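Visita ao dia aberto da Troka com alunos: vale a pena? O que se pode perguntar?

Clikcombe
Publicado: sexta-feira, 25 de janeiro

Bom dia a todos. O português não é a minha primeira língua, peço desculpa se escrevo alguma coisa torta. Sou professora numa escola profissional e quero levar uma turma ao dia aberto da Troka, onde mostram robôs que fazem trabalhos de casa. No convite está escrito que cada sessão recebe até 400 pessoas, e isto parece-me muita gente para ver um braço que pega numa camisola. Os alunos conseguem ver de perto? E é permitido fazer perguntas aos técnicos durante a demonstração, ou somente no fim? Agradeço respostas de quem já lá esteve.

Hutus

Fui em setembro. Estacionar é péssimo, levem o autocarro até à porta de trás. De resto gostei, mas a sala do café fecha cedo.

Ackermann

Cara colega, também não sou de cá e compreendo-a muito bem.

Estive na última sessão com um grupo pequeno e posso responder às duas perguntas. Para ver de perto, é necessário inscrever o grupo na sala 211, que é a sala da roupa. Na sala grande fica-se longe e vê-se quase tudo por um ecrã. Na 211 entram poucas pessoas de cada vez, e a espera pode ser longa, portanto convém chegar antes da abertura.

As perguntas são permitidas durante a demonstração, desde que se fale com o técnico que está ao lado da mesa de comando e não com a pessoa que opera. A mim explicaram com muita paciência por que o tecido é mais difícil do que uma caixa: uma caixa tem sempre a mesma forma, uma camisola muda de forma cada vez que se lhe toca. Os meus alunos perguntaram também o que acontece se os dois braços querem a mesma peça, e a resposta durou três minutos.

Um conselho: prepare a turma para a lentidão. Quem espera ver um filme fica desiludido. Eu pedi a cada aluno para escrever 2 perguntas antes da visita, e assim ficaram atentos.

Deixo uma fotografia do posto da roupa, com as pinças em frente do cesto e da máquina de lavar.

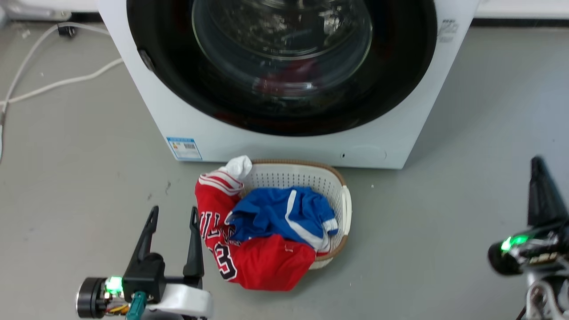

Fotografia: Troka, dia aberto, sala 211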